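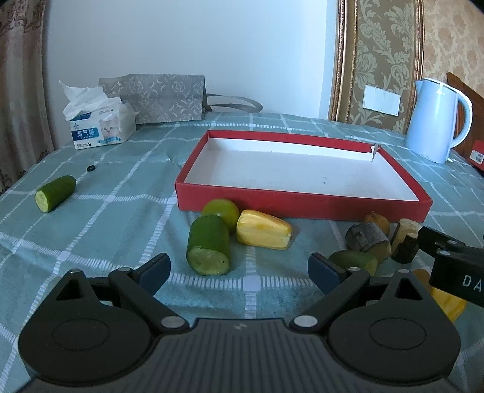
Notes for the May 2019 talk, software side only. The hardware questions go to the panel.

Slide 1. Start with the planner. Hitau takes a list of objects and a target container and puts out an order of picks. It doesn't care how the jaws get there. Say this early, people mix it up with the controller every time.

Slide 2. Perception. We segment first and name later. A cut piece of cucumber and a short bit of log are both stubby cylinders to the depth channel, so colour has to settle it. Patterned cloth costs us: white stripes on green gave false edges until we fitted the table plane first. Pause here for the plot.

Slide 3. Controller. Runs at 100 Hz. The planner replans every 5 seconds or when a grasp fails. Mention that Sârbu, the old scheduler, did both jobs in one loop and dropped commands under load. 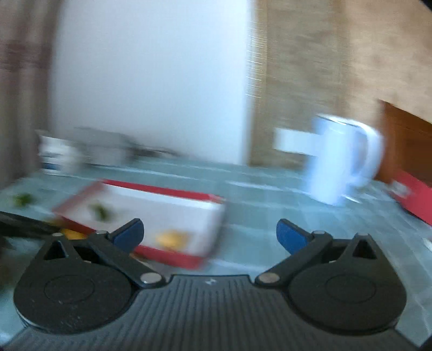
Slide 4. Blur. Frames with heavy horizontal streaking used to go straight into the pose estimate. Now Gosomau scores each frame for sharpness and holds the last good pose for up to 10 frames. After that it stops the arm and waits. Don't promise a fix for fast wrist turns, there isn't one yet.

Slide 5. Results. 328 logged picks on the Fletateck build. Almost all the failures were late poses, few were bad grasps. Read the three rows of the table out, the back of the room can't see them.

Slide 6. Next. Second arm in the same plan, shared collision map, log replay tool. If short of time skip replay and go to questions. The replay clip has no sound.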